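Leave the bedspread on

Every few months somebody proposes that we clean up the way we gather examples. The argument is always the same. We pay people to pick things up and put them down with a pair of hand-held grippers, the camera on the tool records what the fingers do, and a model later learns from it. If the recordings are messy, the model will be confused. So give everyone a gray mat, a fixed set of objects and a height for the table, and the learning will go faster.

I have heard this from people I respect, and for the first few weeks of a project I even agree with them. A gray mat gets you a working demo. I think it is the wrong way to spend a collection budget all the same, and I want to set out why.

Start with what the mat takes away. On a mat, a small flat thing lies flat. The fingers come down to the same height each time, close, and lift. A person can do that without thinking by the second hour, and after that every example is nearly a copy of the one before. At Stedthorpe we once went through 349 recordings of one picking task done on mats. Evdokia Giannakopoulos sorted them by the path the gripper took, and she got 9 groups. Inside a group I could not tell two of them apart except by the light. We had paid for 349 and received something closer to nine.

Then we did the same kind of task in people's homes, with whatever soft surface they had. There were 254 of those. Evdokia gave up on the grouping after a day. People came in from the side because a pillow was in the way. They pushed a packet into the cloth to make its edge stand up, or pinched a bit of fabric by mistake, let go and tried again. Those second tries are the part I would pay extra for. A model that has only seen clean grasps has no idea what to do after a bad one.

The usual answer is that you can add variety later. Record on the mat, change the background by computer, shuffle the colors. I don't object to any of that, it's cheap. But a painted background doesn't push back. A quilt gives under the fingers and a table doesn't, and the operator's hand knows the difference and moves differently. You can't paint that in afterward, as the motion was made for a table.

The other answer is that homes are hard to manage, and here I have less to say in our defense. They are. You can't check a hundred bedrooms. Files come in with a finger strap loose or a lens smeared. Yến Từ, who handled intake for us on the Linwood project, sent back every recording from one home for six days running before she worked out that the operator was left-handed and had swapped the two tools. A lab would have caught that before lunch. If your intake person is not as patient as Yến, the home recordings will cost you more than they're worth, and I would rather you used the mat than filled a disk with bad files.

I also don't think "messy" should mean anything goes. What we ask for at Himell is short. Use things you have in the house. Don't tidy the surface first and don't mess it up on purpose either. Work with both hands, and if you drop something, pick it up as you would if no one were recording. That last line took the longest to get across. People want to do well, so they stop and start over, and the drop gets deleted.

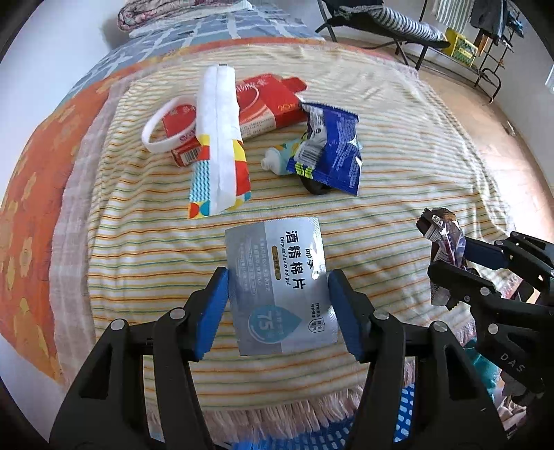
The choice of objects matters as much as the surface. Planners like blocks, cups and toy fruit, and I understand it, they're easy to buy in bulk. A kitchen drawer or a bedside is mostly packaging. Sachets, wrappers, cartons with a flap hanging open, tubes. An alcohol pad in foil is thin and shiny and has almost no edge to get hold of, and a crumpled wrapper has a different shape every time it's let go. These are awkward for a camera and awkward for two fingers, and a household machine will meet far more of them than it will meet wooden cubes.

Fuchs, where I worked before, kept a shelf of approved objects, each with a number. By the second year the model was very good with the shelf. Visitors were impressed. Then someone put down a half-empty bag of rice and the gripper closed on air four times while we all stood there.

So my advice to anyone planning a collection this fall is dull. Spend the first week on the mat to make sure the tools and the files work. After that send the grippers out, put the money you saved on furniture into a good intake person, and keep the failed grasps. Label them as failures if you must – but keep them.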